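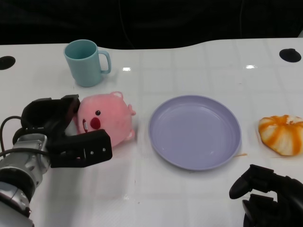 Teal mug, lavender plate and the pink plush on the white table.

Home | Files | Card | History | Comments

Iltcombe Table Words

Welcome, and thank you for stopping by! Iltcombe Table Words is a small collection of short written descriptions of everyday things on a table: cups, plates, shallow dishes, soft toys, pretend food and the like. There are 879 descriptions in the current release, all in English, all written by people who were asked to tell somebody else which thing to pick up, put down or pass across. The collection is meant for anyone who cares how ordinary people name ordinary things, and we've tried to keep the card readable for folks who have never opened a data card before.

What's in the folder

table_words.csv - the main file, one description per row
things.txt - the list of things, with our house name for each one
odd_ones.txt - descriptions we couldn't match to a thing with any confidence (please do read it, it's my favorite file)
changes.txt - what we changed and when, more or less

Each row in the main file has a row number, the house name of the thing, the description exactly as it was written, and a column called "sure" that says yes, no or partly. Spelling mistakes were left alone. If someone wrote "purpel plate" then "purpel plate" is what you'll get, and I hope you'll leave it that way in your own copies too.

Where the house names came from

We started out with the shop names for things, copied off the Garrido order sheet, and those were no help at all. People at a table don't say "side dish, shallow, pastel." They say the purple one, or the little plate, or the plate that's sort of a bowl. So Nuwan Siriwardena and I sat down one December with a pot of tea and renamed everything after the word that came up most in the first batch. It took two evenings, mostly on account of the soft toys.
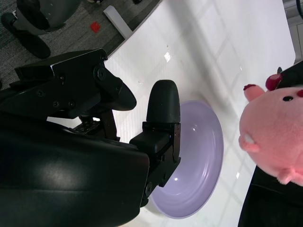 Shallow lavender dish, listed as "plate" in things.txt, next to the pink plush.

The lavender dish is a good one to look at if you want to see how the names settle. It is shallow with a raised rim, and depending on where you're sitting it reads as a plate or as a bowl. Writers were split on it from the very beginning. We kept both words in the descriptions and put "plate" in the house name column, and if you're counting bowls for some reason, search for the word in the description column as well or you'll come up short.

Color words were just as lively. Lavender, lilac, light purple, "grayish purple", "the Easter color" - they're all in there for the same dish. The mug gets teal, mint, pale blue and green, sometimes two of those in a single sentence with a question mark in between. We didn't try to pick a winner. A color chart was suggested and I'm glad we dropped the idea, as the whole pleasure of the file is in people reaching for a word and grabbing the nearest one.

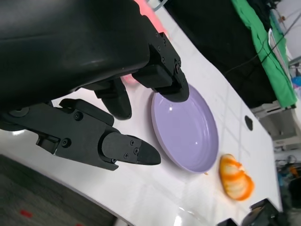 Iresha Kanagaratnam
Maintainer, Iltcombe Table Words

I want to say a little more about the food-shaped things, which I look after myself. Orange things are hard to write about in English, for the plain reason that the color and the fruit share a name. "The orange orange" turns up more than once, and so does "the orange thing by the plate," which is perfectly clear when you're standing there and much less clear in a spreadsheet. For the curved piece with the segments and pale streaks, the house name is "orange piece." Some writers called it a wedge, some a slice, and one very hungry person called it dessert. Please treat all of these as good answers.

How the descriptions were written

Some 80 of the writers came to us through the Iltcombe evening class, and the rest were friends, neighbors and people's cousins. Each writer got a short note asking them to describe one thing so that a person across the table would reach for the right one. They could use color, shape, position, what it's for, or whatever came to mind. They couldn't point! The limit was 90 characters at first, and we lifted it in the second round when we saw how many people were running out of room halfway through a perfectly lovely sentence. Rows from the first round are marked with an r1 in the row number, so you can set them aside if the short ones throw off your averages.

We borrowed the layout of the columns from Wastico, an older word list a few of us had worked on, and the file was checked over with Finetti before release. If your spreadsheet program mangles the accented letters on the way in, choose UTF-8 when it asks.
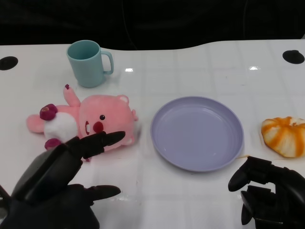

Position words deserve a section of their own and may get one next time. Most writers lean on a neighbor: they choose something easy to name and then place the harder thing beside it, in front of it or behind it. The mug does a lot of this work, being upright and simple to spell. The pink plush lying on its side just in front of it is a much bigger challenge, with that little black eye, the white teeth and an arm sticking up toward the mug, and you'll find it down as a beaver, a pig and "the pink fellow having a lie-down." We settled on "pink plush" so as not to take sides. When a description says "left" with no more detail, we took it to mean the writer's own left, and marked the row "partly" if another thing could have fit.

Known gaps

There are far too many descriptions of cups and not nearly enough of cloths and napkins. Almost everyone who wrote for us grew up with American or British English, so "biscuit" and "cookie" get mixed together and we haven't sorted them out. The "sure" column reflects one reader's opinion, mostly mine, and I was a more generous reader in the mornings.

Using it

Go ahead and use the descriptions for teaching, word games, naming studies or anything else friendly. A mention of the collection is appreciated. Corrections are welcome in the comments, with the row number, please.

Comments (4)

Chenxi Shi
Used the odd ones file with my beginner class and we had a great time guessing. Is there a version without the r1 rows?

Iresha Kanagaratnam
So glad to hear it, Chenxi! No separate file yet, but if you sort by row number they'll all bunch up together and you can delete them in one go.

Cúc Lò
Lilac, and I won't be moved on this. Also there's a stray comma at the end of the header line in table_words.csv.

Nuwan Siriwardena
Comma's fixed. I still say it's a bowl.

Home | Files | Card | History | Comments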